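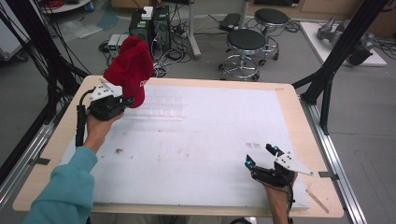
A Proper Place for the Cap

By Ah-rin Wang, Flurville Institute for Household Studies
2025-01-15

Public advice on household order has long favored the large item. Guides explain how to store a winter coat or fold a bed sheet, and they pass over the baseball cap in silence. The Institute regards this as an error. The cap is worn daily in many homes, set down on whatever surface is nearest, and then pressed under a bag or a stack of mail until the crown is creased and the brim has lost its curve.

In July the Institute received 79 letters on the storage of small clothing. Hats were the leading complaint. Bok-nam Jang, writing from Flurville, described a hall closet in which caps were stacked by the dozen and only the top one was ever worn. Her experience is a common one. A deep stack hides what it holds, and a wall hook, the usual remedy, pulls the back of the cap out of shape over time.

A stand on an open surface deserves more serious consideration. It takes up little room, and a clear one does not crowd a small table or compete with the color of what is kept beside it.
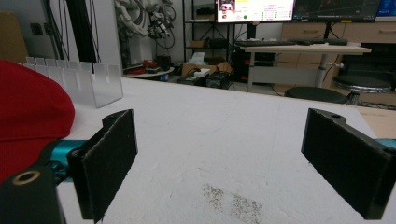
A red cap and a clear acrylic stand with a row of upright tabs.

Critics will reply that a stand is one more object to dust. My colleague Su-bin Pyo has made this argument in these pages, and it has merit. A household that buys a holder for every possession will soon need a holder for the holders. The Institute therefore recommends a limit of 3 caps kept out for regular use, with the remainder boxed or given away.

It is further recommended that the surface be cleared and wiped before any cap is returned to it. Fine grit works its way into the fabric of the brim and is difficult to remove. Manufacturers, for their part, should include plain storage directions with every cap sold. A printed card would be sufficient, and the Institute will raise the matter with retailers this year.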